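Print this page | E-mail this page to a friend

The Trereo Read-Along: Your Questions

I get a lot of the same e-mails every January when sign-ups open, and I love every one of them, but my typing fingers don't. So I finally sat down and put the answers in one place. If yours isn't covered, write to me anyway!

What is the Trereo Read-Along?

A bunch of us read the same long book over the winter and talk about it as we go. Trereo is the name of the blog, and the read-along grew out of the comments section there. The first one was me and Elsie Stubbs going back and forth under a post until one of us said we should just pick something and start. We read big, chewy novels mostly, the kind that sit on your shelf looking at you for years. Last winter was a family saga with three different characters named Anton and I have never had so much fun being confused.

Do I need a blog to join?

Nope. Plenty of people post on their own blogs and leave a link, but just as many leave a comment on the weekly post and that's it. Eusebio Cabello has been with us for several rounds and does everything in the comments. Some of his are longer than my posts (and better, I might add).

How do I sign up?

Leave a comment on the sign-up post with your name and, if you have one, a link to where you'll be writing. That's the whole process. You don't get a confirmation. If your comment shows up, you're in.

What are we reading this time?

The vote is open until the end of the month. There are 4 books on the ballot and I've read exactly none of them, which makes me giddy. The longest one is right up near 1000 pages in the paperback. Please don't let that scare you off. We take it slowly.

How slowly?

The pace works out to 100 pages a week, give or take where the chapters fall. I try hard not to stop in the middle of a chapter because it drives me up the wall, so one week may run a little short and the next a little long. The schedule goes up as soon as the vote closes, and it lists chapters as well as pages so that everyone with a different edition can follow along.

When do the discussion posts go up?

Sunday morning, usually while I'm on my first cup of coffee. If it's Sunday night and there's no post, I've either overslept or I'm not finished with the section myself. It has happened. You are welcome to nag.

I'm already behind. Should I quit?

Please don't! I've been behind in my own read-along more than once. The posts stay open, and I still get e-mails when somebody comments on an old one, so you can turn up in April with thoughts on chapter two and I'll be thrilled to talk about it. Ecaterina Hodoroagă finished one of our books the following summer and her wrap-up got a whole new conversation going among people who had already moved on to other things.

What about spoilers?

In the weekly post, anything up to the end of that week's section is fair game. Anything past it needs to wait. If you've read the book before, you're very welcome, only please keep the knowing hints to yourself. "Oh, just wait until you get to the wedding" counts as a spoiler! I will take those down, nicely.

Can I listen to the audiobook?

Of course. I do half and half on most books, print at night and audio while I fold clothes or drive. The one thing to watch is that audio chapters don't always match the printed ones, so check the first line of each section against the schedule. Štěpánka Michalík very kindly matched up the audio tracks for last year's book and posted them in a comment, and if anybody feels like doing that again I will send them something nice in the mail.

Does it matter which translation I use?

Not to me, and comparing them is half the fun. Two of the books on this year's ballot are translated. Anca Grecu reads in the original when she can and tells us what got lost on the way over, and those threads are some of my favorites on the whole site. Do mention which version you have when you quote from it, though, or we spend the first ten comments thinking somebody has a typo.

What is the Jallden shelf I keep seeing mentioned?

Jallden is our swap list. It's a page of books that readers have finished with and would like to mail to someone else. You claim one in the comments, e-mail the owner your address, and they put it in the mail. At last look there were 82 titles on it, including a pretty large number of mysteries, and I'm trying very hard to stay out of there. US addresses are easiest. For anywhere else, work out the postage between the two of you.

Is there a prize for finishing?

There's a drawing at the end for everyone who comments on the final post. Last time it was a canvas tote and a box of the bookmarks I'd been making all winter. You don't have to have loved the book to enter. You don't even have to have been polite about it.

What if I hate the book?

Then come tell us why! Some of our liveliest weeks have come from somebody who couldn't stand the main character. Our Kramer round (named for the heroine, Hilde Kramer, who split us right down the middle) had people arguing about one letter she didn't send for two solid weeks. I was on her side. I'm still on her side.

Can I suggest a book for next year?

Yes, and I keep a running list. Long is good, in print is a must, and it helps if libraries carry it. I'm less keen on starting a series, after the Daver trilogy took us from one winter clear through to the next and wore out all but the hardiest.

When do you find the time to read all this?

People ask me this more than anything. I read before bed, every night, even when it's only two pages and I have to reread them the next day. I also read in waiting rooms and while the pasta boils. 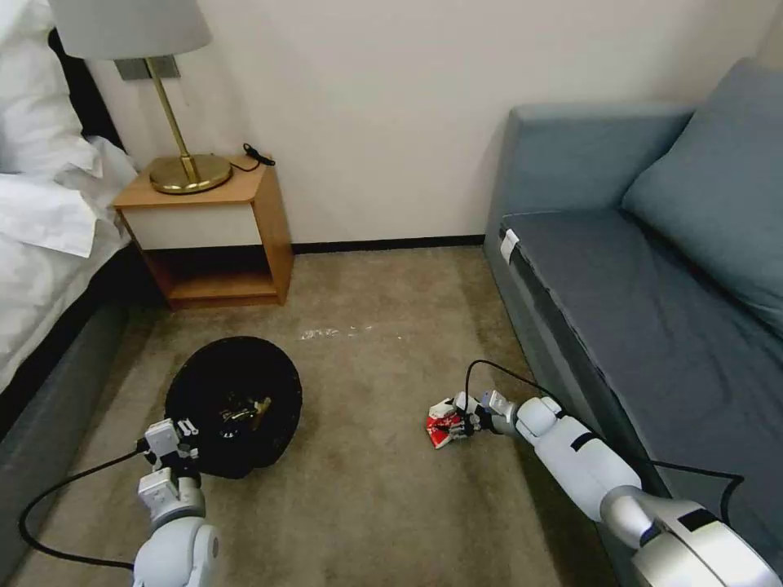

I've given up on reading with the TV on, though. I used to swear I could do both, and then I'd get to the discussion post and find I'd skipped somebody's entire funeral. Mornings are hit or miss, but if I'm up before the rest of the house I can get through most of a chapter, and in the last week of a really good book I've been known to set an alarm for 5:30 so I can find out what happens.

Print this page | E-mail this page to a friend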